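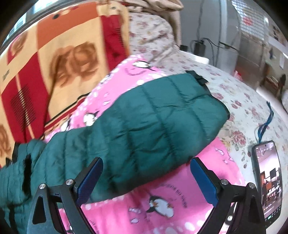
Steppjacke, dunkles Petrol, liegt auf der Pinguindecke

Steppjacke falten oder rollen?? - Forum Haushalt & Ordnung
Erstellt von Ngân Hứa, 5. Mai 2019
702 Aufrufe - 9 Antworten - 2 mal geteilt

Ngân Hứa:
Hallo zusammen, schnell gefragt, muss gleich los. Die Jacke soll bis zum Herbst in den Bettkasten. Falten? Rollen? Vakuumbeutel hab ich noch von Dondero, ungeöffnet. Aufhängen geht nicht, Schrank voll.

brallham_reece:
Vakuum, fertig. Mach ich seit 6 Jahren so, passt alles in eine Kiste.

Yetunde W.:
Bloß nicht! Meine war danach platt wie ne Flunder. Locker falten, Ärmel nach innen, Kissenbezug drüber.

brallham_reece:
Platt wird die nur wenn man sie ewig drin läßt. Kurz in den Trockner mit Tennisbällen, wieder da.

Yetunde W.:
Bei Daune vielleicht. Bei Watte nicht. Was ist denn drin??

Ngân Hứa:
Keine Ahnung, Etikett rausgeschnitten weils gekratzt hat. Fühlt sich nach Watte an.
Hab sie jetzt nochmal neu hingelegt, ein Ärmel lang zur Seite
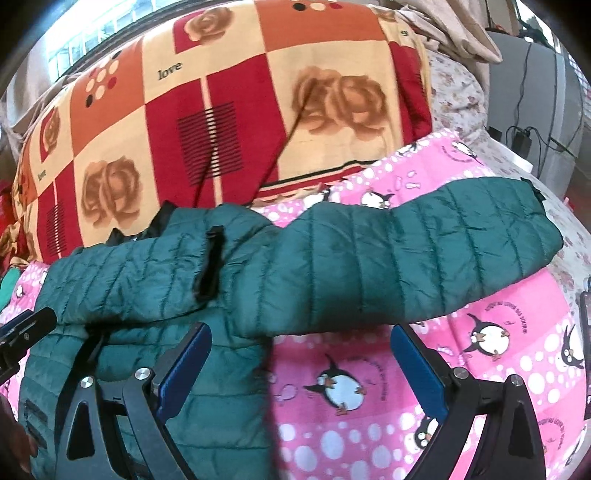
und komm trotzdem nicht weiter. Erst die Ärmel oder erst die Kapuzenseite - ach Quatsch, hat ja gar keine, meinte Kragen. Beim Rollen bläht sich unten alles wieder auf.

Nokuthula M.:
Reißverschluss zu, Ärmel auf den Rücken, vom Saum her rollen. Luft mit dem Unterarm rausdrücken, langsam! Und vorher waschen, sonst setzen sich Flecken fest.

brallham_reece:
Waschen vor dem Einlagern ist übertrieben, auslüften reicht.

Nokuthula M.:
Am Kragen nie. Aber mach wie du willst.

Ngân Hứa:
Ok wird gerollt, Vakuumbeutel nehm ich für die Decken. Waschen evtl im Juni, vorher keine Zeit. Dnake euch!

Zuletzt aktualisiert: vor etwa 2 Stunden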